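Siter Woven Belt, Brown

Woven strap, silver-coloured rectangular buckle, 38 mm wide. Sold by Leko. $38.

We're wary of any belt sold as "one size fits all", and the maker's tag on this one says just that. Having worn one since December, we'd put it differently: it fits most waists between the sizes we list, and past those you'll have either no tail or far too much of it. Measure a belt you already own, from the buckle to the hole you use, and ignore the size printed on your jeans.

The maker also claims it will never stretch. Ours has grown by 5 mm. You may not care, but a claim is a claim, and we've left that one off our listing.

Colour is harder to argue with. The brown sits well against mid-blue denim, including pairs that have faded in patches, and it's a bit too casual for dress pants.
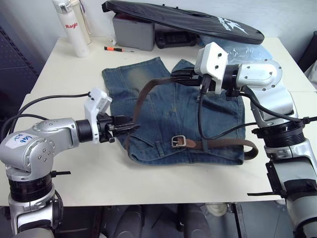 Sotiris Tsakiris wrote to us that he'd returned his first one. The strap was fine, he said, but it was too thick for the loops on his older jeans and he had to work it through one loop at a time. He kept the second, which he wears with work pants, and he'd still like to see a narrower version.

We passed that on to Siter and haven't had an answer. If your belt loops are tight, check them against the width before you order.

Care: wipe with a damp cloth and dry flat, away from the heater. Take it out of your jeans before they go in the wash. The tag says machine washable, but we wouldn't.

Returns: unworn, within 8 days of delivery. Buckle faults are covered for 5 months.

Listing last checked February 18, 2021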